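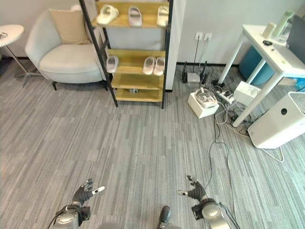
Gönül Ateş had waited 12 years to have a front room people could take their shoes off in, and now she had one! The lease was signed, the kettle worked, and the whole Mangundap Street book club was coming at six. She had put the gray armchair beside the shoe rack so that old knees could sit down first (her own included), and she stood there admiring the slippers on the upper shelves, the cream one turned at an angle as if it had already started for the kitchen. The third shelf was still empty, and oh, she loved that shelf! That was where the boots would go, and the wet sneakers, and whatever the Draken boy wore this time.

"You've bought slippers for people you haven't even met," her sister said on the phone.

"I've met most of them," said Gönül. "And the rest have feet."

She fluffed the beige cushion and stood back, then fluffed it again. At 15 minutes to six she remembered the cake, ran to the kitchen, and found it beautifully brown. She was still holding it in both mitts when the bell rang.

"Come in, come in!" she shouted. "Pick any pair you like!"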